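Metal bins for mixed small stuff, or stick with plastic?
Home Storage > Bins, Tubs and Totes
2 pages, showing page 1

condcombe_attic
I'm clearing out the playroom and the upstairs hall closet at the same time, and all of it has ended up in one heap. Building blocks, hairbrushes, odd kitchen bits, things that belong in a bathroom drawer. I want open-top bins I can throw everything into while I sort, and then keep using afterward for toys.

I've had plastic totes for years and the rims always crack first. A restaurant supply place near me has gray metal ones for $31 each. Has anyone used metal for toys and household things? Mainly I want to know about noise and how the inside holds up.

drawer_liner
We went metal in the mudroom. Shoes, leashes, balls, the usual. They don't crack. They do scratch, and they scratch right away. If you care what the inside looks like, don't buy them.

Noise is bad on a hard floor. On carpet it's OK.

pegboard78
I'd stay with plastic. Metal is heavy before you put anything in it, and a kid can't drag it out from a shelf without help. The totes from Prarkis have a rolled rim and mine are fine after more than 2 years in the garage. They also have lids.

condcombe_attic
I don't want lids. Lids are how I got here. Things go in, the lid goes on, and I don't look in there again until I move.

How bad is the scratching? Surface marks, or does it get down to where it rusts?

tworoomflat
Depends on the metal and the finish. Galvanized will go dull and marked but it takes a lot to get rust started indoors. Painted steel is worse, once the paint is through you get rust in the bathroom or anywhere damp. Ask the shop which it is. If they don't know, look at the floor of a used one.

The wear is mostly on the bottom and low on the walls, where things slide. Up near the rim it stays pretty clean.

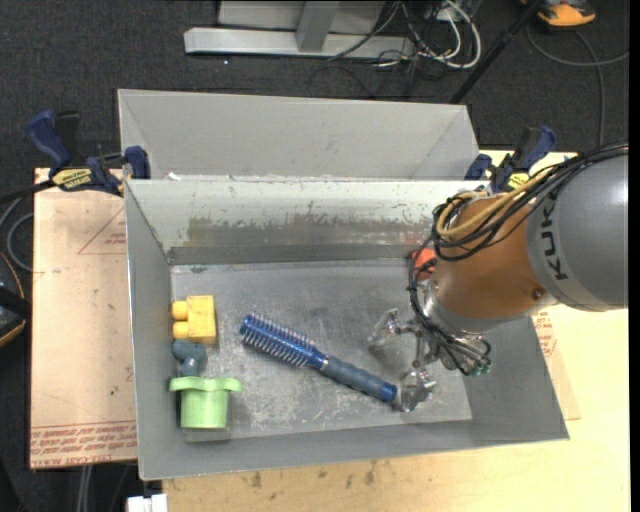
Inside of a well-used gray bin with a second one behind it. Blue round brush in the middle, yellow block over on the left.

drawer_liner
Yep, same wear as mine. Scuffs all over the floor and that brownish and dark gray band along the lower part of the far wall. Mine got a band like that on one side only, the side the heavier stuff gets shoved against.

condcombe_attic
OK, that's useful. I can live with that. The top half of the wall still looks decent.

pegboard78
Can't tell from the color whether that's rust or just rubbed-in dirt. I'd wipe it with a damp rag before calling it fine. If the brown comes off on the rag and there's smooth metal under it, no problem. If it's rough, that's rust and it will end up on the toys.

tworoomflat
Fair. I'm not saying it's one or the other. 

linen_shelf_choo
Different point. Look at the shape before you buy. Sloped sides are good for reaching in and they nest when they're empty, but you lose floor area compared to a straight-sided box. If you set two of them rim to rim, small scraps collect in the seam. There's a bit of something white in that one. I vacuum mine along the join when I do the floor.

Also, please don't keep a round brush in with blocks. The bristles pick up everything. I spent an evening with tweezers getting doll hair and glitter out of one.

condcombe_attic
The brush is going to the bathroom eventually. Right now everything is in together because I'm sorting by room and haven't gotten that far.

linen_shelf_choo
Then sort by room first and by type second. I did it the other way and ended up with a bin of "brushes" that had a hairbrush, a pastry brush and a toilet brush in it. Technically correct.

pegboard78
I'd go by type. If you sort by room you buy duplicates forever. When all the scissors are in one pile you find out you own too many scissors.

linen_shelf_choo
For scissors, sure. For toys and bathroom things I don't see what it gets you. They're never going to live in the same place.

drawer_liner
Back to the bins. For the noise, cut a piece of shelf liner to fit the bottom. I used the Fenum ribbed kind, one roll did two bins with some left over. It also stops the scratching. Don't glue it, you'll want to lift it out and shake it. With sloped walls measure the floor and not the top opening, or it will curl up at the edges. Ask me how I know.

tworoomflat
Liner is a good idea for toys. I wouldn't use it for anything that goes in damp.

condcombe_attic
I called the shop this afternoon and they say galvanized. Getting two to start with, plus liner. I'll use one for toys and one for "goes somewhere else in the house," and the second one has to be empty by the end of July.

pegboard78
It won't be.

condcombe_attic
Probably not. I'll post when I've had them a while and say how the bottoms look.

linen_shelf_choo
Check the rim for sharp spots before the kids get at them. One of mine had a burr on a corner and I took it down with a file.

This thread has been viewed 1,089 times.
Log in to reply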